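Widton Graduate School Forums > Teaching & Learning > Grading and assessment
Topic: Dropping the curve in intro courses?
23 replies, page 2 of 2

mkessel
Posted 10/31/18
OK so coming back to this after reading page 1. I still dont see how you drop the curve in the 100-level courses without grades drifting up every year. Taught Intro Stats with a curve, taught it without. Without was nicer for everybody. Also the median went to an A-minus. Is that fine? Maybe. But then say so out loud.

lowercase_ann
Re: Dropping the curve
Why is A-minus median a problem if they learned the stuff. Serious question. We admit these people, we tell them they're great, then we decide ahead of time a fifth of them get C's. Before anyone took a single test.

mkessel
Re: Dropping the curve
Because the fellowship people look at the grades. And if everyone's the same they look at something else, like who your advisor is. Which is worse imo.

Ugwu_T
Re: Dropping the curve
^ this. First gen here, my grades were the only thing on my application anyone could compare. No summer at a lab, no uncle in the department. Flatten the grades and you helped the kids with the uncle.

lowercase_ann
Re: Dropping the curve
Fair point and I hadn't thought of it that way. Still think a curve is a lousy fix. You can have hard standards with no quota. Set the bar, whoever clears it clears it.

juntunen
Re: Dropping the curve
Joni Juntunen, TA for 111 the last two years. Setting the bar sounds easy until you write the exam. Mine was too hard in the fall, too easy in spring. Same bar on paper. Curve at least covers for my bad exams. Not proud of it

pedalsteel
Re: Dropping the curve
So the students pay for the exam being bad either way?

juntunen
Re: Dropping the curve
With the curve they pay less. Thats my whole argument. If I write a monster nobody gets past half of, the top of the class still gets A's.

pedalsteel
Re: Dropping the curve
Or you throw out the broken questions like every other TA.

juntunen
Re: Dropping the curve
We do that too. Doesn't get you from 41 to 80. 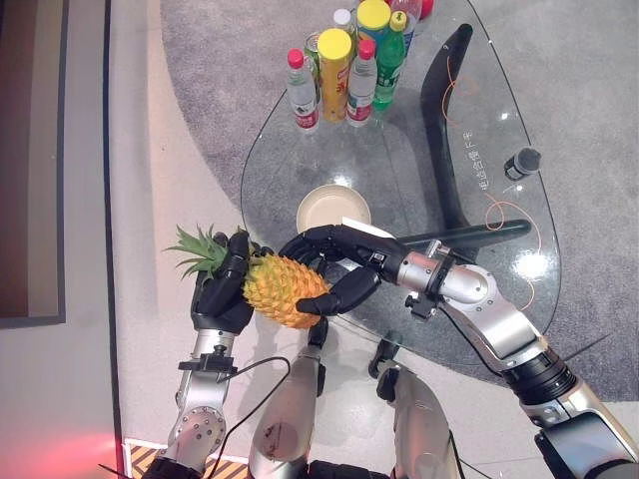
Department of Education Policy and Assessment

lowercase_ann
Re: Dropping the curve
Has anyone here tried the retake thing? Kuvwood College does it in all their gateway courses, my sister teaches there. Every exam can be taken again, different version, higher score counts. No curve. She says the marking is brutal but people do come back and learn it.

mkessel
Re: Dropping the curve
Who marks the second one? We have 2 TAs.

lowercase_ann
Re: Dropping the curve
She does. Nights. I didn't say it was a good deal for her.

Ugwu_T
Re: Dropping the curve
Retakes are great if you have the time to retake. I worked evenings all through undergrad. The ones who'd show up for round two are the ones who had a B-plus and wanted the A. Seen it.

lowercase_ann
Re: Dropping the curve
So put the retake in class time. One session, everybody's there, if you're happy with your score you go home.

Ugwu_T
Re: Dropping the curve
OK that one I'd vote for.

J. Pitkanen
Re: Dropping the curve
Jarmo Pitkänen here (forum ate the dots in my user name). Outside view, I did my first degree in Finland. Exam retakes were normal, you signed up for another date and that was it. Getting IN was the hard part. Here getting in is hard, and then there is a second contest inside. I found that strange when I came and I still do.

mkessel
Re: Dropping the curve
Isn't that just moving the sorting to age 19 tho

J. Pitkanen
Re: Dropping the curve
Yes. I don't claim it is fairer. I sat the entrance exam twice. A friend sat it three times and then became an electrician, he earns more than me.

pedalsteel
Re: Dropping the curve
everyone earns more than us Jarmo

dkp_advising
Re: Dropping the curve
Advising office lurker. Couple of practical things. A grading change in a required course has to be on the syllabus before the term starts, you can't switch in week 5. And if the sections of 111 don't match, expect a line outside my door. Last July we had students swapping sections purely on who curves. Please talk to each other first.

juntunen
Re: Dropping the curve
Noted. Can Siltus even handle two scores for one exam? Last I tried it averaged them and wouldnt let me turn it off.

dkp_advising
Re: Dropping the curve
There's a "keep highest" setting under the column options. Has to be set before any scores go in, otherwise it's grayed out.

juntunen
Re: Dropping the curve
...well that explains my spring. thanks

mkessel
Re: Dropping the curve
Fine. I'll try the in-class retake for the second midterm next term, no curve on that one, curve stays on the final. Still think the median creeps up. Will post the numbers when I have them, whichever way they go.

lowercase_ann
Re: Dropping the curve
Half a curve. I'll take it. Can you post the syllabus wording too? Want to steal it for my section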